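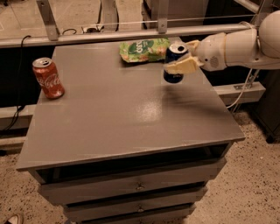 Section 6. Daily Use and Care of the Cabinet Top

6.1 General

The Nallow side cabinet is supplied with a flat painted top intended for drinks, packaged snacks and other light items. The instructions in this section apply to all cabinets placed in lounges, waiting areas and break rooms at the Lemside site. Staff responsible for a room should read this section before the cabinet is put into service.

The load on the top must not exceed 44 lb. Do not sit, stand or lean on the cabinet.

6.2 Clearing the top

Clear the top at the end of each day and before any cleaning product is applied.

1. Check each drink can before moving it. Treat any can with an open tab as if it still contains liquid, and keep it upright.
2. Lift cans clear of the surface. Do not slide them, as grit under the rim will mark the paint.
3. Empty any remaining liquid into a sink. Do not pour liquid into the waste bin.
4. Place empty cans in the recycling container.
5. Pick up snack bags with the open end facing up. Fold the opening over before carrying the bag to the trash.
6. Leave unopened cans and sealed bags on the supply shelf.

NOTE: A crumpled bag may still hold crumbs or broken chips. Do not shake it out over the cabinet.

CAUTION: The front edge of the top extends past the cabinet body. Keep cans and other items away from this edge, where they may be knocked to the floor.

6.3 Cleaning the painted surface

1. Brush loose crumbs into a dustpan, working from the back of the top toward the front.
2. Wipe the surface with a soft cloth dampened with warm water.
3. For dried soda, lay the damp cloth over the spot for two minutes, then wipe again. Repeat if needed.
4. Wipe the underside of the front lip.
5. Dry the whole surface with a clean cloth.

Look across the top at a low angle under room lighting. Sticky rings that cannot be seen from above will show as dull patches in the reflection.

CAUTION: Do not use scouring pads, bleach or solvent cleaners. Damage caused by these products is not covered by the warranty.

6.4 Touch-up and replacement parts

Small chips in the paint may be repaired with touch-up kit 330. Allow the paint to dry overnight before placing anything on the top. If the top is dented or the paint is lifting, order replacement panel 2000 through the Skekosgate parts desk, extension 299. Installation of the panel is described in Section 7.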